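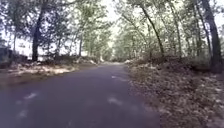 Progress report to the Balogh Fund
Project: Finding the road edge without kerbs or lane lines
Prepared by the Kultau field robotics team, Stellalton
September 9, 2020

Dear friends at the Fund,

Thank you again for your patience over the winter, and for agreeing to let us move the second half of the trials back by a few weeks. We know you read a good many of these reports, so we've tried to put the news first and leave the grumbling for later on, though there is a bit of grumbling.

The short version is that the edge-finding method now works well enough on narrow country roads that we're comfortable letting Bester steer by it at walking pace, with one of us alongside holding the stop button. It doesn't yet work well enough at dusk. The rest of this report explains how we got there and what we'd like to do with the remaining money.

Where we started

You'll remember from our application that most of the lane-keeping software we could get our hands on wants a painted line or a kerb, and the roads our delivery robot has to travel have very little of either. The wooded stretch we have used most is a fair sample of the problem. The asphalt is worn, what's left of the white paint is a few faded dashes and blotches, and on the right the road simply stops and the leaf litter starts, on a bank that climbs up to the trees. The left side is harder again, with sandy ground and leaves blending into the road edge so that two people asked to draw the line will draw it in two places. We did ask two people, many times over, and I'll come back to that.

Our first method looked for a sharp change in brightness and called that the edge. It was quick and it was cheap to run, and on the leafy side it did a respectable job. On the sandy side it wandered off into the verge whenever a bright patch of sand or pale leaves offered a stronger contrast than the road did. It also took a great liking to the old paint. More than once in testing it followed a faded dash with complete confidence and proposed that we drive diagonally across the lane.

What we changed

The new method asks what each small piece of ground feels like as a texture, and only afterwards looks for a boundary. Asphalt, even scuffed asphalt, is quite even in its grain. Leaf litter is busy in every direction. Sand with leaves on it sits somewhere in the middle and needed its own class, which we resisted for a good while and should have given in to sooner. Once the ground has been sorted into those classes, the software fits one smooth curve to each side of the road, and it is allowed to say that it doesn't know. When it doesn't know on one side, it leans on the other side and on the road width it measured a few metres back.

That last part was the biggest help of anything we did. We had been treating the two edges as separate questions, and a road, even a scruffy one, tends to keep its width for a while.

The numbers

By the end of August we had hand-labelled 3639 still images from the trial roads. Of these, 2881 were taken in daylight and the remainder near dusk. We set a pass mark for each image before running anything: both edges had to fall within the gap between our two labellers, plus a hand's width. The new method met that mark on 2341 of the daylight images. We haven't published a dusk figure in this report as we're still relabelling part of that set, and I would sooner give you one number we trust than two we'd have to take back.

The labelling took far longer than we budgeted for. On the sandy verges our labellers disagreed so often that we stopped and wrote a proper guide, with sketches, and then redid the early batches. It was dull work and everyone was very good about it. The guide runs to 14 pages now and we're happy to share it with any other group you support.

What still goes wrong

Overhanging branches are less trouble than we feared when the light is soft. Where the sun gets through, a hard shadow edge can still pass for a road edge, particularly if it happens to run the same way as the road. Far ahead, where the road narrows and runs into bright light between the trees, the two curves tend to drift together too early, and Bester slows down for a pinch that doesn't exist. We've capped how far ahead the curves are trusted, and the ride is a good deal smoother for it, but we'd call that a patch and would like to do better.

We also haven't tested properly after heavy rain, or with leaves blown right across the road. Both will matter if the robot is to be any use to people living out past the town.

Next steps and money

Between now and the final report we plan to finish the dusk labels, run the daytime route in both directions, and try a second camera mounted lower down, which we hope will help with the sand. We are a little over on labelling and a little under on travel, for reasons you'll appreciate this year, and we'd like your permission to move the unspent travel money across. No extra funds are being asked for.

If anyone from the Fund would care to come and walk a stretch with us once visits are possible again, you'd be very welcome. Wear sturdy shoes and allow the whole morning, as Bester is not fast and we do like to stop and talk.

With thanks and warm regards,
The Kultau team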